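**Household Chores Pilot: progress report to the Limsakul fund**

21 October 2026

Prepared by Pichit Srisuk, project lead, Grutura

**1. What the grant covers**

The fund asked us whether a machine can take over small cloth-handling chores in a home or the back room of a shop, and if it can't, how far off it is. We agreed to look at laundry sorting, folding small items, and putting soft goods into a tub or bin. Work started in April. This report covers everything since then and replaces the short note we sent in the summer.

The short answer is that putting soft things into a container is close to usable. Sorting works when the items look different from each other. Folding doesn't work well enough to leave alone.

**2. How the work is done**

We teach the arm by showing it the chore. A person does the job at a table with hand-held grippers built with the same kind of jaws, and the recordings go to the Plaltska group, who train the control software. They send us back a new version, we run it on the arm, and we write down where it fails.

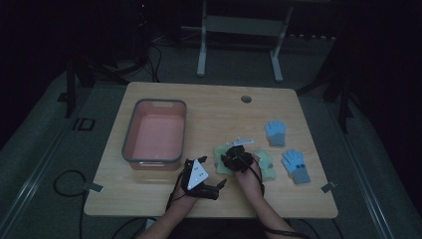

Most of our recording time since the summer has gone to small knit and cloth items. We chose them over shirts and towels after the first round, when large items hid too much of the table. A typical setup has an empty tub on the left, a piece of cloth flat in the middle, and a pair of gloves laid out on the right with the cuffs toward the person. The person works with a gripper in each hand and keeps the same table and the same tub for a whole session. We change the starting position of the items between takes. Early on we didn't change it enough, and the software learned the position instead of the object.

We have now recorded 2000 takes. A take is one item moved from the table to its final place, or one fold. Takes where the person dropped the item and recovered are kept and labeled, as Plaltska asked. They say these help the arm recover from its own drops, and our runs agree with that.

Two people do most of the recording. It's tiring work for the wrists, and we cap a session at 30 minutes. This is slower than the plan in our proposal, which assumed longer sessions. We'd rather keep the cap.

**3. Results by chore**

*Putting items in a tub.* This is the best result so far. The arm picks up a single item, carries it over and lets go. It is slow. A person clears the same table while the arm is still on its first item. For a home user who can start it and walk away, the speed may not matter. For a shop it will.

*Sorting.* The arm can separate gloves from flat cloth, and it can sort by color when the colors are far apart. It mixes up items of the same color. It can't match a left glove with its right, and we have stopped trying for this grant period.

*Folding.* One fold of a flat, square cloth comes out acceptable on a good run. A second fold usually goes wrong, mostly when the arm picks up one layer and leaves the other. We don't think more recordings alone will fix it.

**4. Gripping soft material**

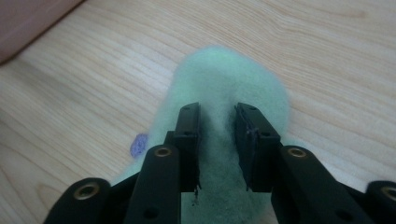 Grip is where we have learned the most, and it's the part of the report I'd ask the fund to read closely. Hard objects give the jaws a clear edge to close on, and fuzzy ones don't. With something like the pale green piece between the two black pads, the outline is all loose fibers, and the software has to decide how far down to reach before closing. Too high and the pads come away with a pinch of fluff. Too low and they press on the tabletop. There is also the matter of small tufts, such as the purple one at the left side of the green. The software doesn't know if a tuft is part of the item or a separate thing, and it has tried to pick tufts up on their own.

We tried two kinds of pad surface. The rougher one holds better but collects lint, and the grip gets worse over a session unless the pads are wiped. Wiping is now on the session checklist. The Flillelico workshop is making a third pad for us, and we expect to test it in the next period.

**5. Problems and delays**

- The arm was down for 8 days with a faulty wrist joint. The part was covered by warranty.
- Cables on the hand-held grippers catch on the table edge when the person reaches across. We have ordered longer ones.
- Room lighting was changed partway through the work. Some early recordings don't match the later ones, and Plaltska is checking how much this matters.

**6. Next period**

We plan to finish the tub chore first, with more than one item on the table and some overlap between them. Sorting continues as it is. For folding, I'd like permission to move part of the remaining recording budget to a fixed-edge table, where the cloth can be held against a raised strip while the arm makes the second fold. The cost is the same. A revised budget sheet is attached, and I need an answer before we book the next recording sessions.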